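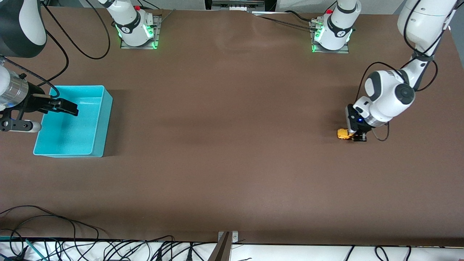

Print this page | E-mail this page

Workshop Tips: Looking After a Small Diesel Engine in Storage

A diesel that sits from fall to spring needs more attention than one that runs daily. The notes below apply to small water-cooled units on pumps, mowers and standby sets.

Change the oil before storage. Used oil holds acids that attack bearing surfaces. Run the engine for 2 minutes on the new oil, stop it, and check the level again.

Fill the fuel tank to the neck. A half-full tank collects condensation on its upper walls. Drain the water separator first and close the tap by hand — a wrench will split the seal.

Test the coolant with a refractometer. Mix for the lowest temperature the shed reaches in January.

Disconnect the negative battery cable and recharge every 31 days.

Plug the exhaust outlet with an oiled rag and tie a tag to the key.

Air filters: on dusty sites, inspect every 200 hours. Do not blow out a paper element with shop air. Replace it.

Belts: a glazed belt slips under load. Belt dressing hides the fault for a short time only.

Valve clearances are set cold, to the figure in the engine manual.

Notes by Nivaldo Barros, revised November 2021. Coolant section checked by Lina Obeidat.

Contact Skedwood Engine Services, Skarcombe | Copyright Skedwood | Back to top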